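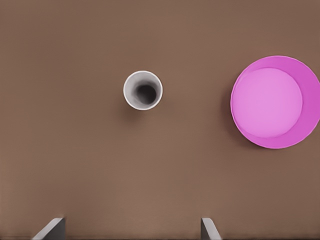

I nearly didn't go. It was raining sideways when I left the house, the bus was late, and the email had said "wear something you can move in", which is a worrying thing to read from people who build robots. But I'd been on the list for one of the Tarcombe lab's open days since March, and I had already told everyone at work I was going, so off I went with my hood up and a cheese roll in my pocket.

For anyone who hasn't been reading long: I fix sewing machines for a living, I know nothing about computers beyond what I need to run this blog, and I have had a soft spot for robots ever since I was small and my uncle took me to see the welding arms at the car works. Those were enormous and orange and threw sparks. I think I expected more of the same. What I got was a cup and a plate.

The lab is on the Poltdale estate, behind the tile warehouse, and it's much plainer than I'd pictured. Grey door, buzzer, a mat that says WIPE. Inside there's a long room with desks down one side and a kitchen at the end, and it smelt of toast. Yamila Tapia met us at the door (there was a small gang of us, mostly people's parents as far as I could tell) and gave out stickers with our names on. Mine said "Visitor 2", because I'd forgotten to fill in the form. I wore it all day and still had it on at the bus stop.

Yamila runs the part of the project that teaches an arm to tidy a table. She calls the whole thing Ponine, after a village she once broke down in, and she talks about it the way my sister talks about her dog. Most of what they do happens in simulation first, so there's a pretend table, pretend crockery and a pretend arm, all living inside a computer that hums under the desk. I hadn't really understood this from the email. I'd thought we were going to see a robot, full stop, and I was a bit put out to be sat in front of a monitor!

That lasted until she got it going. You're looking straight down at a brown table from the hand's point of view, or near enough, and there are the two grey fingers poking up at the bottom, open, and a white cup, and a great big pink plate off to the right. I can't tell you why I found it so charming. The cup has no handle, it's just a ring with a dark hole in it, and the plate is the sort of pink you'd get on a child's tea set. I asked who chose the colours and Yamila said she did, on a grim afternoon, to cheer herself up, and that the plate had been beige before that and everyone had hated it.

The job, that morning, was to pick up the cup and put it on the plate. That's it! A toddler could do it, I thought, and then remembered my nephew at that age and took it back.

She let it run a few times so we could watch. The first go, the hand came down over the cup very slowly, stopped, seemed to have second thoughts, shuffled left a little and closed. Up came the cup. I'm not ashamed to say that somebody clapped and it was me. Then it carried the cup across and let go a touch too high, and the cup landed on the rim of the plate, tipped over and rolled away across the table. There was a proper groan from all of us, like at the football.

The second go was perfect and a bit dull. On the third, the fingers shut on thin air beside the cup and the hand went sailing over to the plate anyway, holding nothing, and opened very carefully above it and set the nothing down. I laughed so much that the man next to me got the giggles as well. Yamila says that one is her least favourite kind of mistake, as the arm thinks it has done a lovely job. They have had to teach it to check whether it's holding anything before it sets off.

What they do, if I've understood it (and please be kind in the comments), is let it have a go over and over with the cup in different spots, and the plate in different spots, and the light a bit brighter or a bit gloomier. The number on her whiteboard for the last batch was 3,439 goes. She said they'd got through those between lunch and home time. If you had to do that with a real arm you'd be there for weeks, and somebody would have to keep putting the cup back.

I asked what I thought was a daft question, which was why it needs to see the table from above when it could look from the side like we do. She was very nice about it. There's a second view from the side that they switch on and off, but the one near the hand is what helps it in the last little bit, when it's lining up. From above, a cup is only a circle, and the tricky thing is knowing how tall the circle is. I've been thinking about that ever since. I tried it at home, standing on a chair over the draining board, and she's right, a mug and a saucepan lid aren't as different as you'd think.

After that we had a break. Dinesh Bhatia, who looks after the real arm, made tea for the lot of us in an urn and apologised for the biscuits, which were fine. He had worked on packing machines for years before this, and we got talking about belts and tension and things slipping, which is most of my working life as well. He had very firm opinions about grease. I could have stayed there all afternoon to be truthful, but they'd booked us in for the second half.

The second half was the real one! This was the bit with the comfy clothes, and all it meant was that you had to bend under a rail to get to the chairs. The arm is bolted to a bench and is smaller than I'd hoped, not much longer than my own. Dinesh calls it Tripathi, which was the name on the crate it came in, and now it has stuck and they've even put it on the rota in the kitchen (Tripathi was down for bins that week).

He put out a cup and pressed the button and stood back with his arms folded. It was odd to see the same careful little movements from the screen turn up in the room, with noise this time, a sort of whirr and tick. It went down, it paused, it shuffled, it closed. Same second thoughts and all. I felt as if I'd met its twin upstairs and now here it was in person.

And it dropped it. Not from high, the cup just slid out of the fingers as it lifted, clonk, back on the bench. Dinesh said "friction" in the tone I use for "customer's own oil". The cups inside the computer are all the same slipperiness unless somebody changes it, and real ones have been through the dishwasher 96 times and had somebody's thumb on them. He wiped it with his sleeve and tried again and it went up beautifully, across, and down onto the plate with a tiny click. We clapped properly then, all of us.

They let us each have a turn at putting the cup somewhere for it. I put mine right near the edge of the bench to be awkward, and it managed! The lady after me laid hers on its side, which the arm did not care for at all. It hovered over it for ages, and in the end Dinesh pressed the stop button and said that was a job for next year.

A few bits and bobs for anyone thinking of going:

It's free but you do need to book, and they only take a handful each time. Fill in the form or you too will be Visitor 2.

The 364 bus stops at the end of the estate road. Don't follow your phone, it'll take you round the back of the tile warehouse, where there's a fence.

Children are fine from age eight, they said. There were two there and they asked much better questions than I did. One wanted to know whether the pretend cup minds being dropped.

There's a step at the front door but a ramp round the side, and you have to ring so they can open it for you.

Bring a jumper. The kitchen end is warm and the arm end really isn't.

I asked Yamila before I left what it would all be for, in the end, and she said she'd like it to clear tables in places where people can't easily do it for themselves, and that they were a long way off. She also said that she'd be happy if by Christmas it could cope with a spoon. Spoons are horrible, apparently. They're flat one end and not the other and they hide against the table. I now look at my cutlery drawer with a lot more respect.

I've had a few messages asking if I found it a bit creepy, and I didn't, not for a minute. It's hard to be scared of something that has just put down an invisible cup with such care. If anything I wanted to help it. My hand kept twitching when it was lining up, the way your foot goes for the brake when someone else is driving.

Next week it's back to normal on here, with the second part of the treadle rebuild. I've got the wheel off and the new belt has come, and it's the wrong size, so there'll be some language. And if Dinesh is reading, I did try that grease and you were right about it, but I still wouldn't put it anywhere near a bobbin case.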